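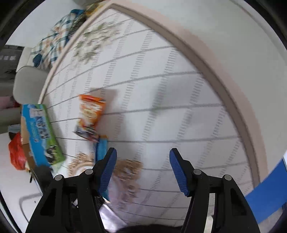
Nernari User Forum > Teaching by Demonstration > Hand-held gripper or remote control for household pick-up tasks

dovport_lab
Posted Mar 4, 2020
Our group is preparing a set of demonstrations in which small packaged goods are picked up from soft furniture. The first 74 were recorded with the hand-held gripper. Before proceeding, we would welcome the views of members who have also used remote control for this kind of work. The surface is a round ottoman with a quilted top, and the goods include a snack bag and a cardboard box.

Panasiuk_T
We compared both methods last year and recommend the hand-held tool. An operator who holds the gripper feels the bag give way and adjusts the grip without thinking about it. Under remote control, the same operators paused before each contact, and the trained arm copied the pauses.

jurkberg_ops
I must disagree in part. A person's wrist can reach angles that our arm cannot. Of 458 hand-held demonstrations submitted to our site, a good number could not be replayed at all. Remote control is slower, but every motion it records is one the arm has already made.

Panasiuk_T
That is a fair objection, although it concerns operator training more than the tool. We ask new operators to practice for 2 hours within a marked work area before anything is kept.

jurkberg_ops
Marked areas help with reach. They do not help with wrist angle — our worst cases were all well inside the area.

quiet_hinge
May I ask how the original poster handles the box? A box and a limp bag call for different approaches, and mixing them in one session gave us poor results with both.

dovport_lab
At present they are mixed, with the order left to the operator. We can separate them. On the matter of wrist angle, we have not yet replayed any of the demonstrations on the arm.

jurkberg_ops
Then I would advise replaying 6 of them before recording more. Please choose the ones in which the operator reached farthest.

dovport_lab
Agreed. Recording is on hold until the replays are done, and the results will be posted in this thread.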